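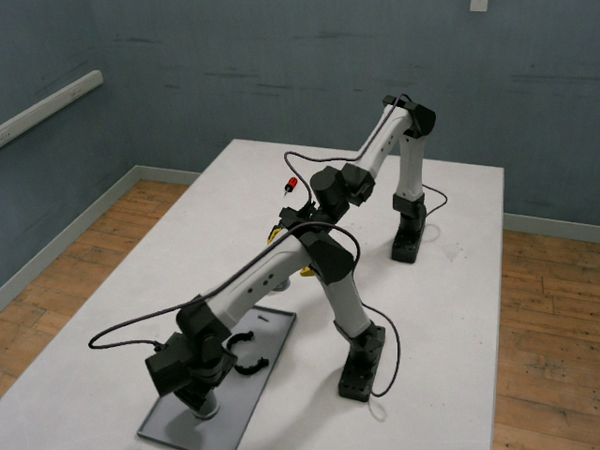 Demow: simulated episodes for two arms on one table

Demow is a set of 822 recorded episodes in simulation, together with the small Python tools which we use to read, cut and replay them. Everything is rendered; there is no real camera footage in this release. The set was made for testing the Rengifo planner, but the files do not depend on it and you can use them with your own controller.

Release: January 2023
Maintainers: Fatos Popescu (scenes, recording), Gøran Tangen (tools, replay)
Status: stable; only corrections are planned

What is in an episode

Two arms with yellow gripper fingers are mounted on a white table in a small room. The objects are taken from a short list: screwdrivers, a grey cylinder, a shallow grey tray and some small black parts. The starting positions change between episodes. The arms do not change.

Each episode is one folder. It contains the joint positions and joint commands of both arms, the gripper opening, the poses of all objects, and the image streams. The file meta.json holds the random seed, the task name and the result. Please read the task name from this file and not from the folder name. In the first batch some folders were renamed by hand and we did not change them back.

Time is counted in simulator steps, starting from zero. Images are not stored at every step, so use the index file to find the state which belongs to an image. The function nearest_state() does this for you. 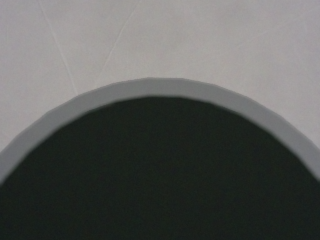 Can I train on the wrist streams alone?

You can, but we do not recommend it for tasks where both arms move. A wrist stream says little about where the other arm is, and the planner needs this to avoid contact between the links. Our own baseline uses the wrist streams together with one room stream and the joint positions.

Installing

Python is needed, and the packages in requirements.txt. Unpack the archive, go to the folder tools and run:

python check.py --root /path/to/demow

The check reads every meta.json and compares the lengths of the arrays. It takes a few minutes on a normal disk. If it reports a missing index, run make_index.py once and then check again.

To replay one episode:

python replay.py --episode 300 --arm both

With --arm left or --arm right, the other arm stays in its starting pose. Left and right are meant as seen from the default room camera. Other cameras are placed differently, so please do not guess the side from an image.

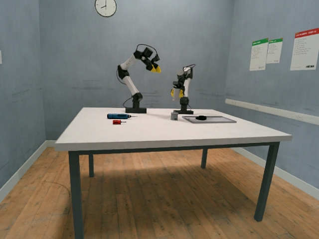 The replay has two modes. In state mode, the object poses are written into the simulator directly and the result is the same each time. In command mode only the joint commands are sent, and the physics decides the rest. Small differences in contact will grow during the episode, and a part which was grasped in the recording can be missed in the replay. For comparing controllers we use command mode and report the final pose error of the object.

Splits

The file splits.json gives train, validation and test. They are divided by seed, so that two episodes with the same starting positions never fall into different splits. If you make your own division, please keep this rule.

Known problems

In 28 episodes the result field is wrong, mostly where the part touched its target but the gripper had not opened yet. The list is in errata.txt. We left the original values in meta.json, and the loader applies the corrections if you pass use_errata=True.

The cables on the arms are rendered but they have no collision shape. They can pass through an object or through a link. A planner which treats them as obstacles will find contacts that the simulator does not report.

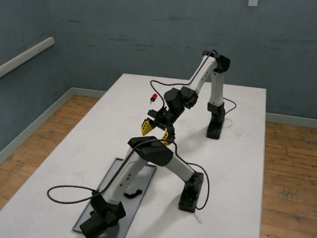 Object poses can also be strange for a short time after a grasp is lost. Sometimes an object stays in the air for several steps before gravity is applied again. We found the cause in November, in the code which releases the grasp constraint, and it is corrected in the Graltier scene files from version 3. The recordings were made with the older files and keep the fault. Use the flag free_body in the state array to filter these steps.

The gripper opening is the commanded value and not the measured one. When the fingers close on a part, the two are different. Measured finger positions are in the joint array, in the last columns for each arm.

Licence and contact

The recordings and the tools can be used for research and teaching. For other use, please write to Korneck first. Errors in the data should be reported with the episode number and the step, and if possible with the output of check.py. Reports about the tools go to Gøran Tangen, and all the rest to Fatos Popescu.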